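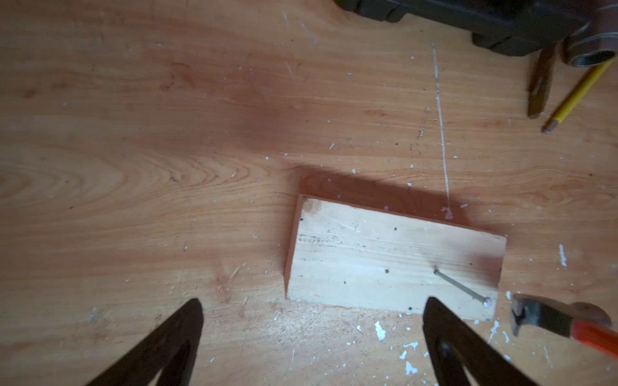
제4장 벽 고정형 수납 선반의 설치

4.1 적용 범위
본 장은 톨렌티노(Tolentino) 벽 고정형 선반 481형의 설치 절차를 규정한다. 천장 매립형 및 이동형 제품에는 적용하지 아니하며, 해당 제품은 엘트니스(Eltness) 부속 설명서를 따른다.

4.2 설치 전 확인 사항
가. 벽체의 종류(콘크리트, 목조, 석고보드)를 확인한다.
나. 설치 위치 뒤편에 전기 배선이나 급수관이 지나는지 탐지기로 점검한다.
다. 동봉된 부품표와 내용물을 대조한다. 누락된 부품이 있을 경우 설치를 시작하지 말고 구입처에 연락한다.
라. 선반의 폭이 1,000 mm를 초과하는 구성에서는 중간 받침대를 반드시 추가한다.

주의: 석고보드 단독 벽체에는 설치할 수 없다. 반드시 내부 샛기둥의 위치를 찾아 고정하여야 한다.

4.3 받침대 고정
1. 수평계를 사용하여 벽면에 기준선을 표시한다.
2. 기준선 위에 받침대를 대고 나사 구멍의 위치를 연필로 옮긴다.
3. 목조 벽체에는 길이 50 mm의 나사를 사용한다. 콘크리트 벽체에는 먼저 구멍을 뚫고 앵커를 삽입한다.
4. 위쪽 나사를 가볍게 조인 뒤 수평을 다시 확인한다.
5. 나머지 나사를 체결하고 전체를 단단히 조인다.

비고: 못은 나사를 대신할 수 없다. 못으로 고정한 제품은 하중 보증의 대상에서 제외된다.
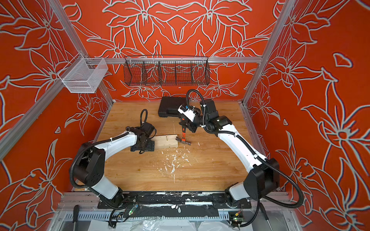 4.4 선반판의 결합
1. 선반판의 홈이 아래를 향하도록 하여 받침대 위에 올린다. 이 작업은 2인이 함께 실시한다.
2. 선반판을 벽 쪽으로 밀어 홈과 받침대의 돌기가 맞물리게 한다.
3. 아래쪽에서 고정 나사를 끼우고 손으로 조인 다음, 드라이버로 반 바퀴 더 돌린다.
4. 선반판을 앞뒤로 가볍게 흔들어 유격이 없는지 확인한다. 유격이 있으면 고정 나사를 풀고 2단계부터 다시 실시한다.

경고: 전동 드라이버를 사용할 경우 회전력을 최저 단계로 설정한다. 과도하게 조이면 선반판 내부의 나사산이 손상되며, 손상된 선반판은 재사용할 수 없다.

4.5 하중 및 사용상의 유의점
선반에 올리는 물품의 총중량은 제품 뒷면 표시판에 기재된 허용 하중을 넘지 않아야 한다. 무거운 물품은 받침대에 가까운 위치에 둔다. 선반에 매달리거나 선반을 발판으로 사용하는 행위를 금한다. 난방 기구의 바로 위에는 설치하지 아니한다.

4.6 정기 점검
설치 후 한 달이 지나면 모든 나사의 조임 상태를 점검하고, 이후에는 매년 11월에 동일한 점검을 실시할 것을 권장한다. 벽면에 균열이 생겼거나 받침대가 기울어진 경우에는 즉시 물품을 내리고 사용을 중지한다.

점검 결과는 권말의 기록표에 기입한다. 교체 부품은 러브소프(Lovthorpe) 부품 창구에서 신청할 수 있으며, 신청서에는 제품 형식과 표시판의 제조 번호를 함께 기재한다. 벽체의 적합 여부에 관한 문의는 울빌(Ulville) 기술지원실 펠리시다드 달리사이(Felicidad Dalisay) 앞으로 서면 제출한다.

선반의 철거 절차는 제5장에서 규정한다.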